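Speaker notes – Inger Toft, Nillano
Handling rules for shared rooms, slide 4 onwards

Remind the audience that the Bovton guidance applies to every gripper, whether mounted or held in the hand. Section 2 sets three duties: check the pads before each session, agree the order of work, and record every breakage. Pause for questions.

Slide 5. Stacked crockery is to be treated as several objects. The operator opens the jaws fully before approaching and lifts from the top of the pile.
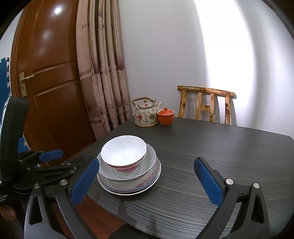 The record should be kept for 90 days and signed by the person in charge of the session. Of the 364 records reviewed in August, 121 had no signature – stress this point. Hand over to Plaris for slide 6.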